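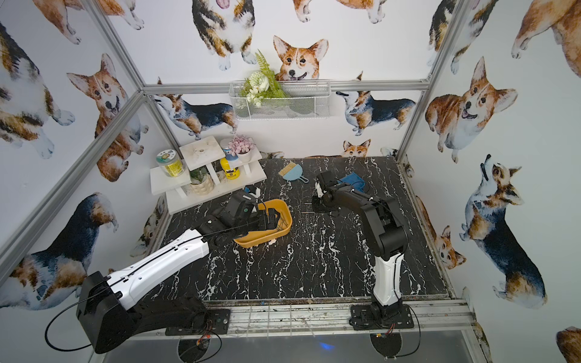
Home Classes Home Visits Shop About Contact

We use cookies to remember your settings and count visits. By staying on this site you accept them. OK Manage settings

About Lendedura

Lendedura teaches tidying and basic housekeeping and sells a short range of trays, shelves and hand tools for small rooms. Elsa Turunen started the company 15 years ago after working in hotel housekeeping. The first classes were held in her own kitchen. We now have a teaching space and a shop at 681 Kokkonen Street, both on the ground floor.

What we teach

The basic course is called Jileo. It covers one small area at a time: a counter, a shelf, a corner of the floor. Students learn to pick up loose items first, sort them into a tray, put back what belongs on the shelf, and sweep last. A dustpan and a hand brush are enough for most of the work. We teach people to set the pan down flat and bring the brush toward it in short strokes, and to fold the cloth when they are done with it.

Small things take up most of the class time. Thin sticks, scraps of paper and bits of packaging are slow to pick up and easy to miss, especially on a patterned floor. White scraps disappear into a black marble pattern with white veins. We have students check the floor from a standing position and then again from low down, near the front edge of the shelf.

A Jileo group has no more than six students. The fee is $96 and includes use of all tools. There is no test. Students who want more can book a home visit, which costs $74 for the first hour.

Shelves and display

Our second course, Ludell, is for people who want the room to look good after it is clean. It deals with tiered shelves, wall baskets and plants. We like plain white shelves on short legs, which leave a gap you can get a brush into. Jars and bottles go where the labels can be read. A potted plant or a small pot of artificial flowers can stay out all year, but both collect dust and need to be on the cleaning list.

A wire basket hung high on the wall is a good place for flowers and ferns in a room with little counter space. Check the hook before you fill it.

Students often ask about wallpaper. We have no rule. Elsa is fond of dogs and has a lot of corgi wallpaper, and it wipes down as well as anything else she has tried. Choose what you like and test a damp cloth on a spare piece.

What we sell

The shop carries plastic trays, dustpan and brush sets, cleaning cloths, clear jars with lids and wire wall baskets. White tiered shelves are made to order and take two to three weeks. We do not sell cleaning chemicals. Returns are accepted with a receipt if the item has not been used.

Visiting

The shop is open in the afternoon. Classes are in the morning, and the front door is locked while one is going on, so please ring. Parking is behind the building. The fall timetable starts Sep 15, 2026, and places can be booked by phone or at the counter.

Recent

Sweeping a dark floor
How to wash a wire basket
Artificial flowers: dusting and storage
Ludell course: what to bring
Tray sizes and which shelf they fit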